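Closing a small cut with a running stitch, my way

Posted 13 June 2021 by Normand Gauthier

I get asked about suturing practice more than anything else on this page, so I finally sat down and typed out how I go at it. This is for folks who already know the basic stitches by hand and are now learning to do them through ports, with long instruments and a screen. If you're still figuring out how to hold a needle driver, go do a few weeks of that first and come back!

Start with the thread. Cut it shorter than you think you want. I used to leave myself a big generous tail (I came from open practice, where you can just pull your arm back) and I spent half of every session chasing loops. For one short cut I now measure off 6 inches and that's plenty. The Bredari practice thread is my favorite because it doesn't hold a curl. The Rätsep stuff is cheaper and fine for knots, but it kinks.

Next, look at the cut before you touch it. Where are the two ends? Which edge is sitting higher? I pick my first bite a little way past the end of the opening, in good solid tissue, and I decide right then which direction I'm going to travel. Blood makes the edges hard to read, so dab first and then look again.

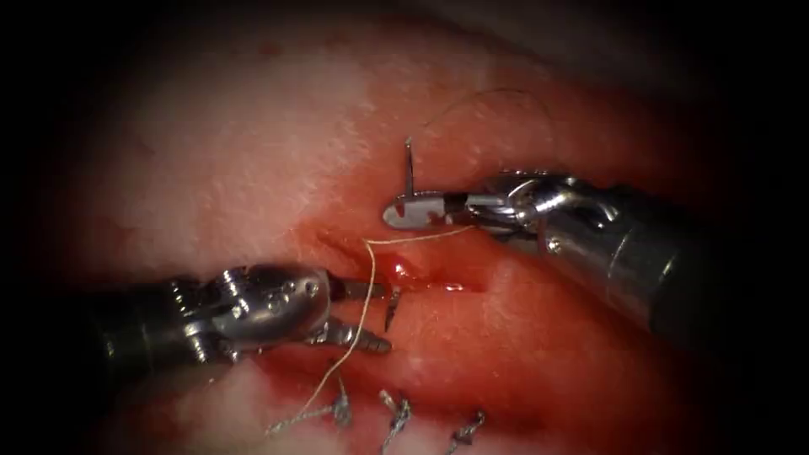
Keep your bites even. Same distance from the edge on both sides, same distance from the last one. Go in square to the surface and let the curve of the needle do the turning - roll your wrist, don't shove. If you shove, the tissue bunches up ahead of the needle and your exit comes out way too far over. When the tip shows on the far side, grab it a little behind the point so you don't dull it, and follow the curve on out.

Pull the thread through in short hauls, hand over hand. One long yank across the whole field feels quick, but it saws at the hole, and you'll lose sight of your tail. Stop when there's still a bit left on the far side and check it.

Now for the knot, where most people get mad and quit. Make a C shape with the long end, lying flat, and bring the other instrument in over the top of the C. Wrap around the jaws, twice for the first throw. Keep the wrapping loose and close to the tail, so you only have a tiny trip to make when you reach for it. 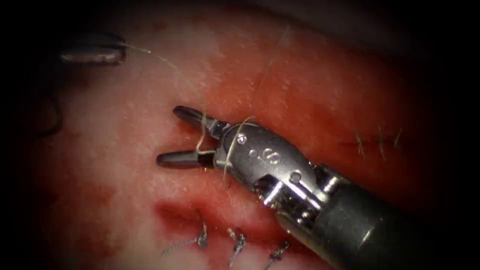

If the loops slide off before you get to the tail, your tail is probably too long or pointing the wrong way. Park it where you can reach it, then wrap again. Once you have it, pull the ends apart flat and low, in opposite directions, until the edges just touch. Just touch! Squeezing them tight looks tidy for a minute and it's bad for the tissue. Then one wrap the other way, and one more back.

I kept a log in a Flerkell notebook from April on, and my first decent knot was number 68. Yours may come sooner. Trim the ends short, but leave enough that the knot can't work loose.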